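Ticket 411 – Ulero beach bookings
Opened by: Volkan Tatlı, Haslam Beach
Status: closed

Guests who reserve a deckchair for the afternoon get a confirmation for the morning. Started in October after we moved to the new price list. Booking 516 is one of them. 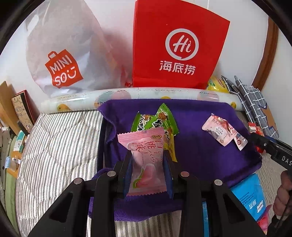

Checked 516 and two others. The half-day rate was copied from the morning rate, start time included. Changed the start to 2 p.m. and resent three confirmations – all correct now. Umbrella rentals use a separate list and were fine.

Jamshid Yazdani, Ulero support
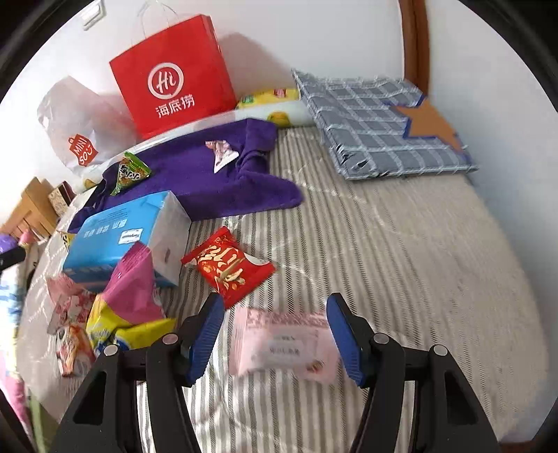
Do guests with a wrong confirmation need to book again?

Their bookings stay in place. Open each one, press Update, and the new time goes out by email.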